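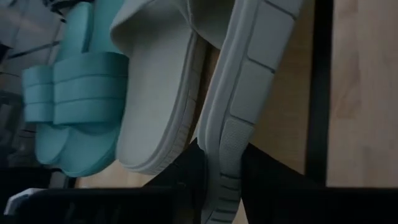
How to check an urgent appeal before you sign it

Most appeals for jailed activists that land in your inbox are genuine. Some are stale, some are padded, and a few exist to harvest email addresses. I've signed all three kinds.

Start with the date. The Tamik land defenders petition was still doing the rounds in June with 3,338 names on it, well after two of the people it named had been released on bail. The page carried no date at all, and I'd treat that as a warning.

Next, find the charge. "Arrested for speaking out" is a slogan. Look for the law, the court and the next hearing. If the group says no charge has been laid, it should say who told them so - a lawyer, a relative, the police.

Then look for a second source that isn't quoting the first. I once found 15 articles on a case in Ratik, every one of them rewritten from the same press release.

Write to the organizers. Kanchan Pal, who coordinated the Drenus fishers' campaign, answered me in a day and sent the lawyer's letter. Another group sent me a donation link.

Check who gets the signatures. A petition addressed to "the authorities" probably goes nowhere. A named minister or prosecutor is better, though I wouldn't bet on a reply from either.

Last, ask whether the family agreed to publicity. Shalini Tripathi's guide for solidarity groups puts this first, and she may be right.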